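Pernholm
Home / Grippers and fingers / Fingers for bin work / Niren

Niren two-prong gripper fingers

Sold in pairs, with brackets
In stock, posted from Lorkwood
Page updated June 25, 2020

Niren is a pair of printed fingers for a parallel gripper that has to reach into a bin. Each finger has a solid block at the top, then splits lower down into a long prong and a shorter one behind it. The long prong does the fetching. The short one backs it up when the thing being fetched is tall enough to lean over, as tall things in bins tend to.

We drew the first Niren after a summer of watching flat, wide fingers try to get between a block and the wall of a tote. They are lovely fingers and we still sell them. They are good at picking up anything that has been placed in the middle of an empty table by someone who wants the demonstration to go well.

What the shape does

The tip of the long prong is blunt and rounded. People ask for a sharper one. We made a sharper one, and it was excellent at scoring the bottom of bins, so the blunt one is the one you can buy.

The gap between the prongs lets the end of the finger give a little if you come down on an edge you hadn't planned for. It will forgive a small mistake in your height setting. It won't forgive a large one, and neither will your wrist joint, so please set a force limit before the first run and not after it.

The top of the block is flat with rounded corners and leaves enough room to get at the bolt. This sounds like a dull thing to put on a sales page. Anyone who has changed a finger with the arm half folded over a bin may feel differently.

Niren finger in brown, fitted to its metal bracket, down in a grey bin.

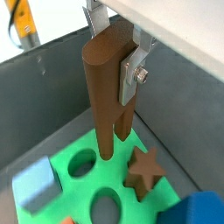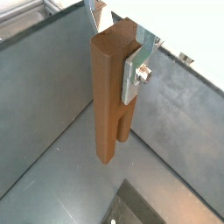 Colour is a matter of what we have on the printer. Brown is the standard and always in stock. It was picked because the maker of the material sold it cheaply, and then customers started to recognise it, and now it is apparently our colour. Black and white can be had to order and add 6 working days. If your vision system looks for brown parts, order white.

Fitting

1. Send the arm to its service position and switch off the gripper.
2. Take off the old finger and keep its bolt somewhere you will find it again.
3. Offer up the Niren block to the flat of the bracket. The long prong goes to the front.
4. Put the washer on, then the bolt, finger tight.
5. Close the gripper slowly by hand or at the lowest speed your software allows, and check that both fingers meet along their length.
6. Tighten. Stop when it is tight. The block is plastic and will let you know if you carry on.
7. Enter the new tool length. Do not skip this one.

Allow 30 minutes for the first pair and 5 for the next. The difference is mostly spent looking for the bolt from step 2.

If the tips don't meet at step 5, the bracket is bent or your gripper has some wear in it. A bent bracket can be swapped. For wear we make the Shim, a set of thin metal plates that go between bracket and block. Yes, it is a shim and it is called Shim. We had run out of names that month and the box was small.

What Niren is good with

Blocks, cut shapes, small cartons, toy parts, plastic caps, wooden offcuts, tubes lying on their side. Things that sit up against a wall or in a corner are where the long prong earns its keep. It also copes with parts that have fallen partly over one another, provided your software can tell which one is on top.

What it is not good with

Bags, cloth, anything oily, eggs. Also flat sheets lying on a flat floor, which want suction. We sell suction cups too, and will happily take your money for both.

Nor should you use it to push a bin along. We mention this only because we have had fingers back with the tips worn at an angle and a covering note saying the cause was unknown.

Specification

Prongs per finger: two, one long, one short
Material: printed nylon, matte
Bracket: aluminium
Largest part weight per pair: 900 g, gripped square
Tip: blunt, rounded
In the box: one pair of fingers, one pair of brackets, bolts, washers, a hex key you already own

The weight figure is for a part held at its middle. Held by one end, a long part will swing, and you should work to half of that or less.

Wear and spares

Printed fingers wear out. Ours take longer than most to do it, but the tips will polish up and then start to round off further, and picks near the floor of the bin will get less certain. Araceli Contreras on our bench checks returned sets and her advice is to change them in pairs, even if only one looks tired. An old finger facing a new one grips at a slight twist, and you can lose an afternoon to that before you think to look.

Spare fingers come without brackets and cost less. Brackets on their own are also available, though the bolts seem to be what most people need.

From a customer

"Fitted these to a teaching cell to replace fingers that kept getting stuck against the bin wall. Corner picks are much better. I would have liked the drawing in the box as well as on the website. The hex key is my fourth." Do-yoon Ahn

The drawing is now in the box. The hex key stays.

Coming in July

A longer Niren for deep totes, same block and same bracket, so there will be nothing new to fit above the prongs. Write to the sales desk with the depth of your bin, measured on the inside, and we will tell you which length you want. Please measure it. Two people sent us the figure printed on the outside of the bin last time and both were wrong by the thickness of the rim.

Related: Shim spacer set / Spare brackets / Flat fingers, wide / Suction cups, small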